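Rarneo Fruit Chews — Mixed Bag

Choose your bag: Blackcurrant / Apple and Pear / Sour Cherry / Mixed
Suitable for vegetarians and vegans. No gelatine, no palm oil, no colours out of a bottle.

Hello! I'm Suqin, and I make these. If you've landed here from a search for vegan sweets or something like it, welcome, and do read on a bit before you put a bag in your basket, as they're not quite like the chews you'll have had as a child (or the ones your children have now).

I started making fruit chews when my two were small and I'd got into the habit of reading the backs of packets in the supermarket queue. I'm not a scientist and I won't pretend to be. I just didn't love that the strawberry ones had no strawberry in them. So I boiled up some apples one evening, burnt them, boiled up some more, and ended up with a sort of sticky leather that my husband very kindly ate. The recipe you're looking at now is a long way on from that — thank goodness — but apples are still at the bottom of it.

What's in them

Apple purée, pear juice concentrate, whichever fruit is on the label, pectin, lemon juice and a little sunflower oil to stop them sticking to each other. The sour cherry ones also have citric acid, which is what makes your cheeks go funny. That's the whole list!

They do contain sugar. I get emails about this, so I'd sooner say it plainly: it's fruit sugar, it comes from the apple and pear, and your teeth can't tell the difference. They're sweets. We have them as sweets in our house, after tea, and then everyone goes up and brushes.

What they're like to eat

Softer than a toffee, firmer than a jelly. They don't go pingy and bouncy like a gelatine sweet does, so if that's the bit you like best, you may miss it. The blackcurrant is my favourite, very sharp and dark. Apple and Pear is the gentle one and tends to go down well with fussy eaters. Sour Cherry has its own little fan club, led by Yiran Hao at the Setau shop, who orders for the shelf and then (I'm fairly sure) eats half of it.

The colours are duller than you might be used to. Blackcurrant is nearly black, apple goes a tea sort of brown, and I've made my peace with it.

Sizes

Small bag, 50 g. It's a pocket bag, good for lunch boxes and party bags.
Big bag, 1000 g. For sharing, or for people who've stopped kidding themselves. It comes with a fold-over top, and I'd tip it into a jar once it's open.

The big bag only comes in Mixed at the moment. I'd like to do it in all the flavours but it depends on the cherries, and the new ones won't be in until June.

Parties

Lots of you buy these for birthdays and school dos, and I love seeing what you do with them. If you're filling party bags, order 5 days ahead, please, and put the date of the party in the notes box so I can see it when I'm packing. I can leave out a flavour if you ask, but I can't pick out only the reds, there aren't enough of them and my eyes aren't up to it.
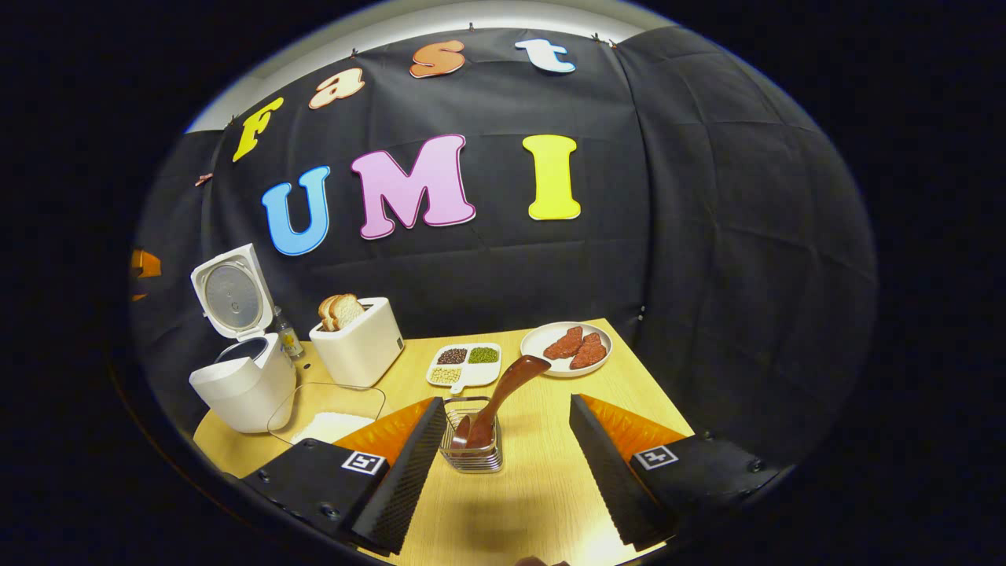 Bright foam letters on a black cloth.

Keeping them

Somewhere cool and dry, out of the sun. A cupboard is fine. Don't put them in the fridge or they go hard and a bit cloudy, though they'll soften up again if you leave them out for an hour. Once the bag's open, try to finish it within 2 weeks. They don't go off as such, they just get tougher round the edges and then you'll think I've sold you old ones.

Allergies

No nuts, milk, egg, wheat or soya in the recipe. I do make a hazelnut brittle in the same kitchen, on different days and in different pans, but it's the same room, so please don't buy these for anyone with a serious nut allergy.

And one for parents of little ones: they're chewy and they're whole, so cut them up small or save them until your child is older.

Postage

Small bags go through the letterbox. Big bags need someone in, or a safe place you trust. In hot weather I hold parcels back until it cools down, and I'll email you if I'm doing that.

From customers

"Had the blackcurrant ones on the train and didn't share. Sorry, Tianyou." — Xuelian Yu

"Nice flavour, bit smaller than I expected. Would buy the big bag next time." — Yutong Xue

Page updated 25 April 2021 with the new big bag. Blackcurrant small bags are back in stock too.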